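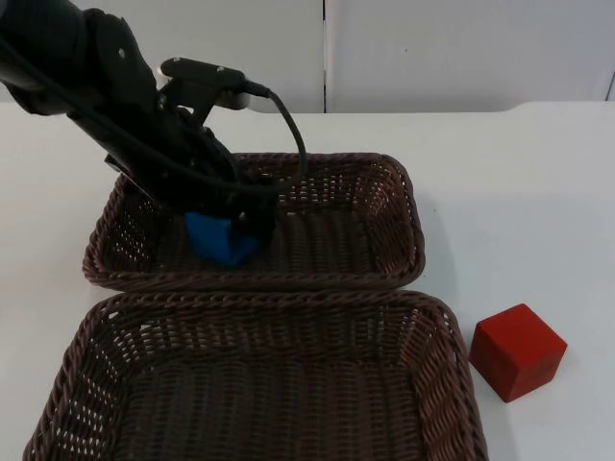 PART TWO: MANAGING OUTSIDE DEVELOPERS

Chapter 6
Handing a Mobile Product to a New Vendor

Chapter 5 treated vendor selection. This chapter covers the transfer of a working application from one development firm to another. The running case is Pondine, a parking app first built by Uchida and later moved to Tetska. At the time of transfer the code base held 1393 source files, of which 1359 compiled without changes on the new build server.

A transfer plan should list the following before any contract is signed: repository access, signing keys, store accounts, third-party licenses and open defects.

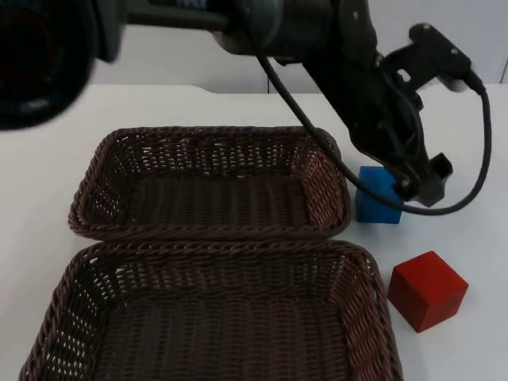

6.1 Ownership of Accounts

Store accounts should be registered to the client. Pondine's were registered to Uchida, and the change of ownership delayed the first Tetska release. Signing keys raise a related problem, treated in Section 6.3.
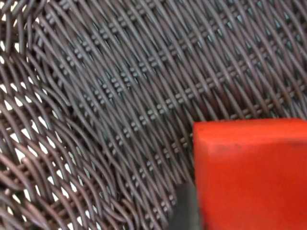
Server credentials are usually the longest item on the list. The Irevcombe test site alone required 93 separate entries, and about 80 had no recorded owner. Each entry is assigned a name and an expiration date before the old vendor's access is closed.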